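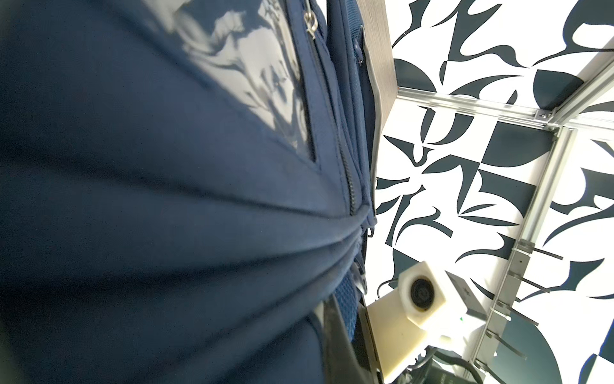
We switched our school's parent group over to Prurna in April, and enough people at other schools have asked me how it's going that I figured I'd write it all down in one place.

Quick background: we have 475 families, and before this we ran everything on a shared spreadsheet, a group text that got way out of hand, and Shabnam Mughal's memory (she's our secretary, and she is very good, but still). Prurna is a website plus a phone app that does sign-ups, dues, reminders and a member directory. We pay $127 a year for the middle plan.

The sign-up sheets are the best part by a mile! You make a list of jobs, send out one link, and parents tap the slot they want. No password, no account, which was my big worry. For the spring book swap we filled every shift in 2 days, and I didn't have to send a single begging email. Reminders go out the night before and you can change the wording, so please do, the default one sounds like a dentist's office.

Dues are fine. Money shows up in our bank account in a few days and the report prints on one page. I do wish it handled refunds better – I had to write to support for one family who paid twice. A person named Dayana Sotelo wrote back the same afternoon and fixed it, so no real complaint there.

Now the directory. Ugh. Importing our spreadsheet took me most of a Saturday. It wants one row per adult, and ours had one row per kid, so families with two households came in all scrambled. If you're starting fresh you'll never notice. If you have years of old lists like we do, clean them up first.

Translation is hit or miss too. Yesenia Cuadros read over the Spanish version of our newsletter and changed quite a bit before it went out.

We also tried the free trial of Ladier, and it's prettier, but it charges per message and we send a lot of messages.

Would I sign up again? Yep. Four stars from me, and I'd go to five if they fix that import screen. We renew in the spring, and I'll update this if the price goes up.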